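Two arms, one torch: Ruvirico team trains robots in simulation

September 19, 2020

Passing a torch from one hand to the other is something most of us do in the dark without thinking. For a pair of robot arms it is a lovely, fiddly problem, and the Ruvirico lab has just shared a very promising way of teaching it.

Syahrul Hutapea and Suha Kassab built their practice table entirely in simulation, then changed the lighting and the clutter from one attempt to the next. The arms learned from 705 practice runs spread over 14 table layouts.
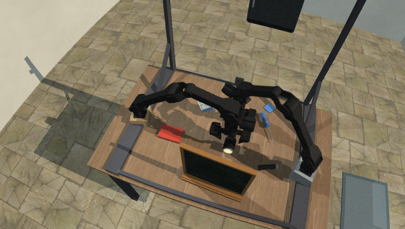
Why train in simulation first? A failed grasp costs nothing there, and the same awkward moment can be replayed until the arms get it right.

The method, called Runard, lets each arm guess where the other will be a moment later – a small change, but it cut dropped objects from 12 in every hundred tries to five. "I cheered out loud the first time I saw those numbers," says Kassab.

Tests on real arms begin in November, and the pair hope to share their practice layouts soon after.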